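Call for participants: household water hardness and kettle scale study
Odbridge Water Use Group

We are looking for adults in the Odbridge area to take part in a home study of limescale in electric kettles. The study starts in January and lasts 3 months. It compares scale build-up in homes supplied from the Trimska works with that in homes supplied from the Delić borehole. The two sources differ in calcium content, and existing records do not show how far this affects everyday appliances. 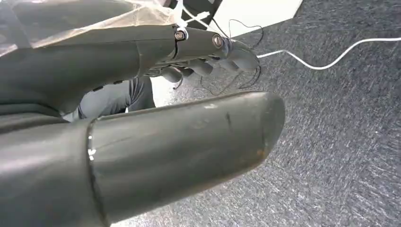
Participants will be given a test kettle and a measuring jug. You will be asked to use the kettle as your only kettle, filling it from the cold kitchen tap, and to note the volume boiled each day. Boils should be between 600 and 1000 ml. Smaller boils may be recorded but will be left out of the main analysis.

Every two weeks you will post a 100 ml tap sample in the bottle supplied. The kettle must not be descaled at any point — this includes vinegar, citric acid and shop-bought tablets.
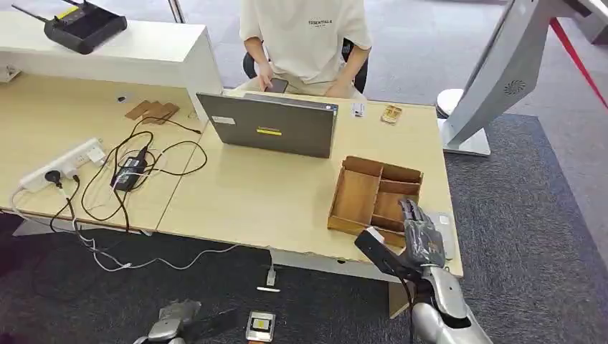 Can I take part if I have a water softener?
Only if the kitchen cold tap is fed directly from the mains and bypasses the softener. Please state the make of softener on your form.

You should be aged 18 or over, live at the same address for the whole period and boil water on most days. Homes with a jug filter may apply, provided the filter is not used for kettle water. Tenants do not need permission from their landlord, as no plumbing work is involved.
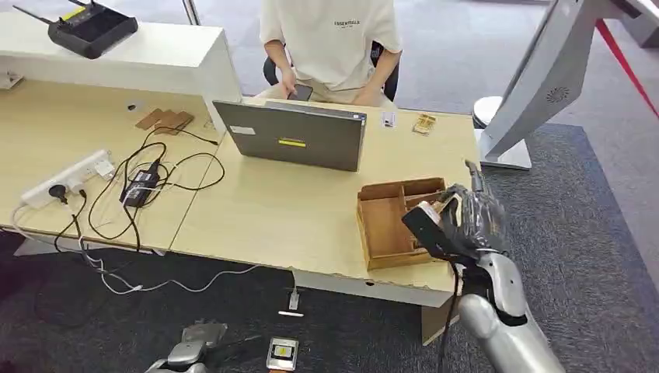 Daily notes may be kept on paper or entered in the Dekus online form. Both ask for the same items: date, volume, number of boils and any day on which the kettle was not used. Missed days should be left blank and not estimated.

A payment of £60 is made on return of the kettle and completed record. Postage is prepaid. Participants may withdraw at any time and will be paid for each full month completed.

To apply, write to Laimutė Grīnberga, study office, giving your postcode, the number of people in the household and your current kettle type. Questions on sampling should be sent to Zlatko Golob at the same office.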